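Print this page | E-mail this to a friend

Review: Vivik table-clearing arm
Mervyn Gosling, 19 February 2018

The Vivik is sold as a machine that can clear a table after a snack or a light meal. It costs 900 dollars and needs a clamp. I tried it for two weeks on the sort of clutter we get at home.
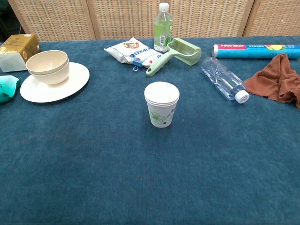 A table to be cleared: bowls on a plate, paper cups, two bottles and a towel.

Paper cups in a stack were no trouble. Bowls were slow but safe. Cloth is still beyond it – it pinches a fold, lifts, and drops it again. A person does the whole table in almost 2 minutes. The Vivik never finished one. I would wait for the next model, due in July.

Related reviews
Dogbe window cleaner
Jaltska floor mop

Contact Flodham | Copyright 2018 | Back to top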